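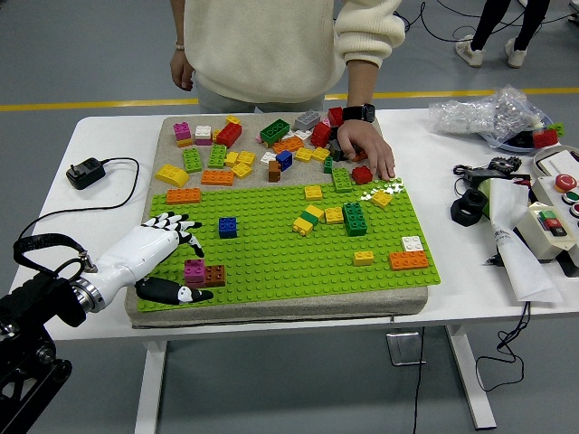

Beta readers wanted for the last Raravard book

Raravard began as a trilogy. The fifth and final volume is now drafted, and I need 12 patient people to read it before Andent Press lets it anywhere near a printer.

The manuscript is 93 chapters long. My editor, Harriet Hutchins, has asked whether it needs to be, and you are welcome to take her side. It picks up the morning after the fire at Distton, with Lu in the river and the Kincaid-sized hole in the plot that Tavion Kincaid spotted in book four and has been very decent about since.

What I'm after:

Readers who have finished the first four books. Skimming the sea voyage is forgiven.
Notes on where you got bored, and the page number.
Someone who knows about horses. Mine have been walking for 300 miles without eating.
At least 2 people who disliked the ending of book three. Going by my inbox, this should be the easy part.

What you get: a signed hardback, your name in the back spelled the way you spell it, and no money at all. Files go out in February and I'd like notes six weeks later. Please don't post spoilers. Birdie Mahmoud runs the readers' forum and she will find you.

To apply, send a paragraph on which character you would have killed off sooner, and why, using the contact form. Say whether you want an e-book file or a PDF. Friends of the author may apply but must promise to be rude.

Myrtle Van Dusen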